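Tea Shelf Moves to the Chisholm Street Side

14 Aug 2019

The shared tea and coffee shelf at the Grostley building is moving to the Chisholm Street side of the ground floor at the end of the month. The old kitchenette by the loading door will be closed for new pipework, and the plumber has told us to expect the work to run until December. The sink there will be shut off for the whole of that time, so please take your mugs home or carry them across before the last Friday in August. Anything left in the cupboards will be boxed up and put in the hallway outside the office.

The new corner has one sink, two kettles and a small fridge. The fridge is smaller than the one we have now. Large platters for events will not fit in it, and tenants who are hosting a lunch should ask the office for a key to the basement refrigerator. Milk is still ordered twice a week. If you use the last carton, write it on the pad by the door.

We asked tenants in the spring what they wanted on the shelf, and the answers were clear enough to act on. Black tea is still what most people drink in the morning. Fruit and herbal teas came second, well ahead of decaf coffee, and several people asked for something without caffeine that was not peppermint. We will keep the plain black tea and the green, drop the vanilla coffee, and put out a fruit tea and a chamomile in its place.
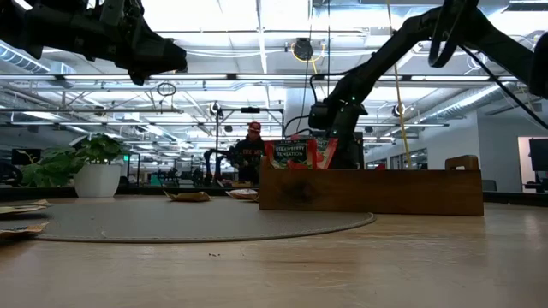 The budget for the year is $2,485, and it covers tea, coffee, sugar, milk and paper filters. It does not cover cups. We spent $510 on disposable cups last year, and that money has gone into better coffee instead. A rack of secondhand mugs will be on the counter for visitors. Rinse them and put them back on the rack upside down.

Coffee will come from Flolach from now on. Their price per bag is a little higher than what we paid before, but they deliver to the side door and take back the empty sacks. The first order is a medium roast, ground for the drip machine. A few tenants have asked for whole beans. We do not have a grinder, and the last one was loud enough to be heard in the front offices, so the answer for now is no.

Some notes on storage, as we had moths in the pantry last winter. Loose tea, sugar and oats must be kept in a jar or tin with a tight lid. Teabags in sealed wrappers can stay out on the shelf, but open cardboard boxes cannot. Honey goes on the tray. Food with a name on it will be left alone until Friday afternoon, when the fridge is cleared. Food without a name may go sooner.

The kettles are on the same circuit as the copier. Running both kettles while a long print job is going will trip the breaker – this happened twice in June – so fill one kettle at a time before ten in the morning. The breaker panel is behind the gray door next to the stairs. If you do trip it, call the office before you reset it, as the door lock system is on the same panel and has to be restarted afterward.

Solange Bastos in the Ponov suite has offered to lead a tea tasting in the new corner once the counter is in. She worked for a tea importer for 6 years and will bring four or five black teas to try side by side, along with some notes on how long to steep each one. Her own advice for the tea we stock is three minutes with the lid on, and no squeezing the bag. There is no charge. The corner is small, so please put your name on the sheet outside the office if you would like to come. We will post the day there as soon as the counter is finished.

The mail slots are not moving. Parcels will also stay where they are, on the low shelves inside the front door.

Questions about the shelf, the fridge or the coffee order can go to the building office, extension 44, or in the box beside the elevator.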